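**致:** Savunley 基金,社区生活项目组
**抄送:** Edeltraud Görtz
**撰写:** Friederike Thiele
**项目:** Cluvia(Prirkwood 共用厨房清洁用品补充装试点)
**日期:** 2024年5月13日

## 一、先说结论

试点照计划在走,钱没有超,参加的厨房也没有减少。如果贵方只需要这一句,报告可以看到这里为止。

但申请书里承诺的三件事(少用塑料瓶、少花钱、台面一样干净),目前我只敢替第一件签字。第二件要看怎么算,第三件我们手里的材料很弱。上一期报告由我的前任完成,里面用了“成效显著”四个字,我翻遍记录也没有找到支持这四个字的数据,因此这一期不再沿用。

## 二、本期做了什么

参加试点的共用厨房一共 22 间,分布在 Prirkwood 的老城区和河对岸的新楼里,由住户轮流打扫。每间厨房领到一套可重复灌装的瓶子,浓缩液由 Abou Jaoude 供货,送到 2 个补充点,住户自己带瓶子来灌。一个补充点设在图书馆后门,另一个设在新楼的洗衣房旁边。

截至本期末,两处登记本上合计有 1732 次灌装。这个数字看着漂亮,我有几点保留:

- 登记靠自觉,有人灌了不写,也有人一次写好几行。图书馆那本里有整整一页是同一种笔迹、同一种墨水。
- 灌装次数不等于用量。一次灌半瓶和一次灌满,在本子上是一样的。
- 十二月的次数明显偏高。那个月有节前大扫除,也正好赶上我们送抹布,灌一次领一块。抹布送完以后,次数马上落了下来。

Birgit Petersen 认为抹布活动证明了“激励有效”。我同意它证明了住户喜欢抹布。至于他们领完抹布以后有没有养成灌装的习惯,从后面几个月的曲线看,我不乐观。她对这一段措辞有不同意见,我们商量后决定照原样保留,她的看法附在第六节。

## 三、塑料瓶

这部分比较扎实。Wiebke Petersen 每隔一周去看一遍参加厨房的回收桶,只数清洁用品的空瓶。她的记录写得很细,连哪只瓶子是上次就躺在那里的都标出来了。和试点开始之前相比,空瓶确实变少,而且老城区和新楼两边都少,不是由某一两间厨房拉下来的。

仍有一个漏洞:如果住户把自己买的瓶子带回房间扔,公共回收桶里就看不见。我们问过几户,有人承认这么做,理由是“不想让人觉得我没配合”。这句话让我对所有自报数据都多了一分警惕。Wiebke 建议下一期改看整栋楼的回收,物业口头答应了,书面的还没有拿到。

## 四、花钱

申请书写的是“每间厨房平均可节省开支”。按每升稀释后的价格算,浓缩液比超市货便宜,这没有争议。问题出在稀释上。

Abou Jaoude 的说明书要求按瓶身刻度兑水。我们抽看了几间厨房的瓶子,颜色深浅差得很远,有的几乎没有兑水。浓缩液兑得浓,单价的优势就没了,住户还抱怨泡沫冲不干净。供货方的答复是“请加强宣传”。我的看法是,刻度线印在瓶底附近,又是浅灰色的,戴着手套、站在水槽边上根本看不清。这件事宣传多少次都没有用,应该换瓶子或者重印刻度。Abou Jaoude 说重印要另外收费,报价还没有给。

另外,目前“节省”的计算没有把补充点的看管时间算进去。Songül Çınar 每周要花两个下午擦泵头、换桶、收拾地上滴的液体,这些工时现在由贵方的拨款承担。拨款结束之后谁来付,没有人回答过我。把这部分摊进去,我估计节省会变得很薄,甚至没有。正式的账要等下一期。

## 五、台面到底干不干净

这一节我写得最久,能说的却最少。

原来的评估方法是请住户给自家厨房打分,从“很不满意”到“很满意”。我们发出 200 份问卷,收回来的多数填的是“满意”。我不太相信这个结果。问卷由每间厨房的联系人收,收的人往往就是本周负责打扫的人。换了我,我也不会当着室友的面勾“很不满意”。

开放题那一栏倒是有用得多。住户提到的麻烦集中在几样东西上:灶台边缘的油、水槽接缝、茶和咖啡留下的印子。新楼的厨房普遍装了浅色的大理石纹台面,褐色的水渍一眼就能看见,投诉也就多。老城区那边是深色旧台面,几乎没有人提茶渍,可这不表示那里没有,只是看不出来。所以新楼的分数低、老城区的分数高,很可能说的是台面颜色,跟清洁液关系不大。上一期报告把这个差别解释为“老城区住户参与意识更强”,我建议贵方把那一段作废。

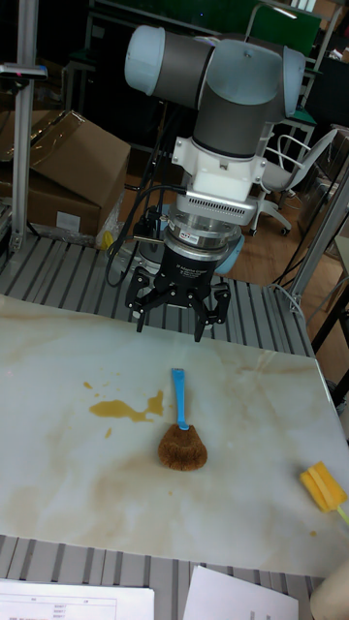
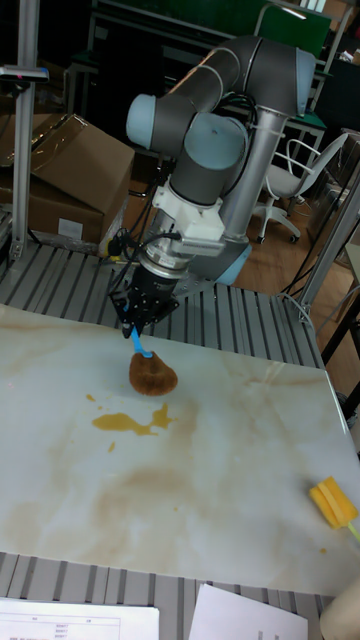

白底大理石纹台面;后一张中可见琥珀褐色液体与蓝柄刷子。

关于茶渍,住户里流传着各种办法:小苏打、柠檬、旧牙刷、热水闷一会儿再擦。Songül 把这些都抄了下来,打算做成一张单子贴在补充点。我要求她先删掉柠檬。有些台面是真石材,有些只是印了花纹,我们并不知道每间厨房装的是哪一种,而酸性的东西用在真石材上可能会伤表面。贵方的标志要印在单子上,出了问题不好交代。

硬毛刷也是同样的道理。有两户说刷过之后台面“发乌”,怪罪于 Cluvia 发的浓缩液。我去看过其中一户,光线不好,看不出所以然,住户自己也说不清是哪一天开始的。供货方说绝无可能,却拿不出任何在这类台面上用过的记录。双方的话我都记下了,都不作为依据。

下一期我们想改成这样:

1. 请不住在那栋楼里的人来看台面,事先不告诉他哪间厨房参加了试点。
2. 深色台面和浅色台面分开比较。
3. 找几间没有参加试点的厨房作对照。申请书里原本就有这一条,后来不知什么时候不见了。

第三条有难度。没有参加的厨房没有理由让我们进门,Wiebke 正在一间一间地问,目前愿意的很少。如果凑不够,我会如实写“没有对照”,不会拿试点前的印象去充数。

## 六、不同意见

Birgit Petersen 要求写明以下内容,我原文照录:

> 我认为这份报告对住户不够公平。很多人以前从来不带瓶子出门,现在会带了,在图书馆后门还会互相提醒怎么兑水。这些变化不在登记本里,也不在问卷里,可我每周都看得见。抹布送完以后次数下降是事实,但没有降回到最初的水平,报告里没有提这一点。

最后这一点她说得对,次数确实没有降回最初的水平,我补充在此。至于高出来的那一截是习惯,还是新楼后来多搬进了几户人,登记本上没有门牌号,分不出来。下一期的登记本会加一栏。

## 七、经费

各项支出都在批准的范围之内。有两处需要说明:

- 泵头换得比预想的勤。原来的泵头遇到浓缩液会发黏,压下去弹不回来。供货方免费换过一批,第二批要我们自己付。我认为这属于产品缺陷,已经去信,对方尚未答复。
- 宣传单的印刷费有结余。我不打算为了花完而再印一批。第一批在楼道里还剩很多,有的被拿去垫花盆了。若贵方同意,请允许把这笔结余转作重印瓶身刻度之用。

## 八、风险和需要贵方决定的事

补充点的看管是最大的隐患。Songül 一请假,图书馆那边就会断货,上个季度发生过,当时有住户空着瓶子回去,之后就没有再出现在登记本上。我们需要第二个人,哪怕每周只来一个下午。

另外,Edeltraud Görtz 上次来访时提到,贵方有意把 Cluvia 的做法推广到别的城镇,并希望本报告能提供支持。以现有的材料,我不能支持。塑料瓶减少这一条可以对外讲,讲的时候请带上第三节里的漏洞。省钱和清洁效果这两条,请在下一期报告之前不要写进任何宣传材料。

请贵方答复:

- 印刷结余能否转用;
- 看管工时在拨款结束后由谁承担;
- 是否同意按第五节的办法更换评估方式,并接受由此可能出现的、比上一期难看的结果。

问卷原件和 Wiebke 的回收桶记录存放在我这里,登记本还在两个补充点使用,需要查看请提前告诉我,我去拿。

Friederike Thiele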